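Playing hall and equipment check, with comments
To be completed before round 1 and again before the afternoon round. Mark each line OK, Fix or N/A. Comments are from the January check by Nilmini Siriwardena.

1. Exits and aisles
Main doors unlocked and open fully: OK
Side exit clear of chairs and coats: Fix. Coat rack moved to the lobby at 8:40 a.m.
Aisle between board rows wide enough for a wheelchair: OK
Power cords taped down or routed along the wall: Fix. Extension cord to the pairings printer was loose at the second row. Taped.

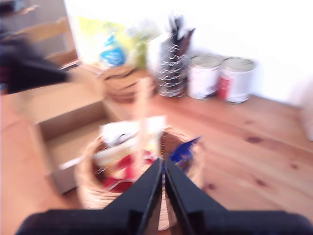 Hevcombe Chess Club, Events and Equipment

2. Tables and seating
Table legs locked: Fix. One folding table in the under-12 section has a worn latch. Taken out of use and tagged.
Chairs stable, no split seats: OK
Capacity posted at the door: OK. Posted limit is 165, players and spectators combined.
Table numbers match the pairing sheet: OK after boards 6 and 7 were swapped back.

3. Clocks
Battery doors closed, no leakage: Fix. Two clocks with corrosion on the contacts. Bagged for disposal.
Time control set and increment confirmed on each clock: OK
Spare clocks at the arbiter's desk: OK
Asset tags readable: Fix. Tag 334 has worn off and needs a new label.

4. Sets and boards
Full set in each bag, with extra queens: Fix. Black bishop missing from one Brula set. Replaced from spares.
Felt attached to bases: OK
Vinyl boards lie flat: OK. Curled boards were stored under weight overnight.

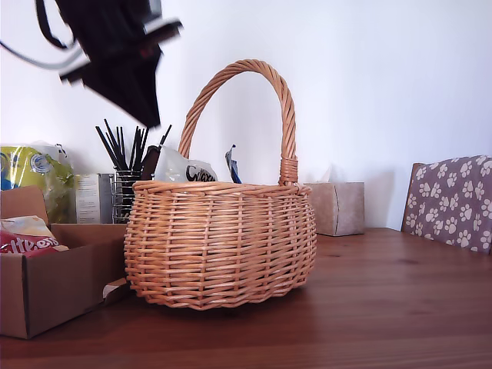
Demonstration board hooks should be pulled by hand, one at a time, before the board goes up. The upper left hook turned under load and has been refitted with a longer screw. Recheck before the afternoon round.

5. Lighting and air
All ceiling fixtures working: Fix. One tube flickers over the top boards. Building office notified.
Glare on boards near the windows: OK with blinds down
Room temperature at 9:15 a.m.: OK

6. First aid and contacts
Kit sealed and in date: Fix. Burn gel expired.
Emergency contact sheet at the desk: OK. Natália Morais is listed as deputy arbiter.

Open items: table latch, burn gel, clock label, light tube. Return the signed sheet to the equipment cabinet.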